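Jindale and Drollton to share one ballot line in October council vote

The two local slates that have spent the past few years competing for the same voters are going in together this time. Members of Jindale Forward and the Drollton Residents' List voted at a packed joint meeting to run a single set of candidates for the council, and the result was a lopsided 278 in favor and 91 against.

It was a great evening to be in the room! People were still lining up at the microphones well past the planned finish, and plenty of them were speaking at a political meeting for the first time. 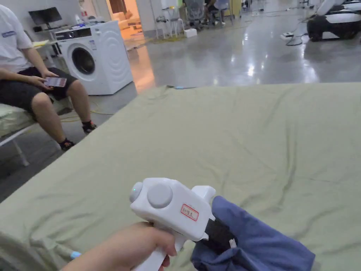

Fluneren Courier, Local Politics Desk

Under the agreement, Jindale Forward will pick the candidates for the northern wards and the Residents' List will pick those in the south. The Schwerdtfeger ward, where the two slates split the vote last time and both lost, will be settled by an open primary. Anyone registered to vote in the ward can take part, with no membership card needed.

The joint platform runs to just 2 pages, and it's refreshingly easy to read. It calls for later bus service to Fluneren, council meetings held in the evening, and a 30-day comment period before any zoning change comes to a vote.

Opponents of the deal argued that Drollton's smaller neighborhoods could get lost in a bigger group, and they won a promise that either slate can leave the alliance after the election if its members vote to do so.

The primary date will be set next, and candidate forms are already available at both slates' offices.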